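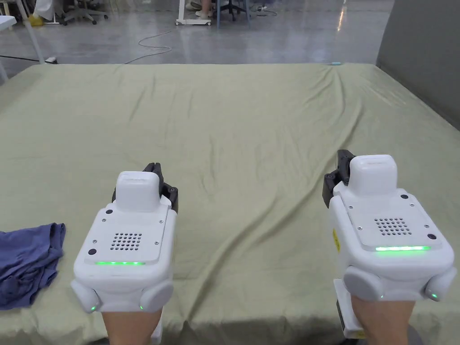 I finally dealt with the green sheets. I bought two sets of them in September, when the Ackroyd store was closing out its bedding, and one flat sheet has been living on the big table ever since because I couldn't decide what to do with it.

The color is a pale sage, a bit more olive than it looked on the package. I like it. What I don't like is how it wrinkles. It's a plain sheet, and after a night in a folded stack it keeps every line you put into it. The worst are the long diagonal ones that start at a corner, where I grabbed it to pull it off the shelf.

I used to fold flat sheets standing up, chin holding the middle, the way my mother did. Now I use the table. I spread the sheet out and let the near side hang over a little, then smooth from the middle toward the corners with the flat of my hand. Pulling on a corner makes new ripples, so I try to leave the corners alone until the end. Then in half lengthwise, in half again, and after that in 3 parts so it fits the closet shelf with the fold facing out.

A king sheet is harder. Wayne Kettle, my neighbor in Skivham, irons his. I tried it once and gave up after 33 minutes with one side done. A spray bottle of water and a few minutes of smoothing gets it good enough for a bed people are going to sleep in.

The closet is still a problem. The top shelf has the winter blankets, the middle one has towels, and the sheets share the bottom with a Sulta fan that has no box. I may move the fan to the garage. I also found a pillowcase that matches nothing we own -- striped, very soft, no idea where it came from. I kept it.

Next up is the tablecloths. There are more of those than I thought, and one has a wine stain that I want to soak before it gets folded away again.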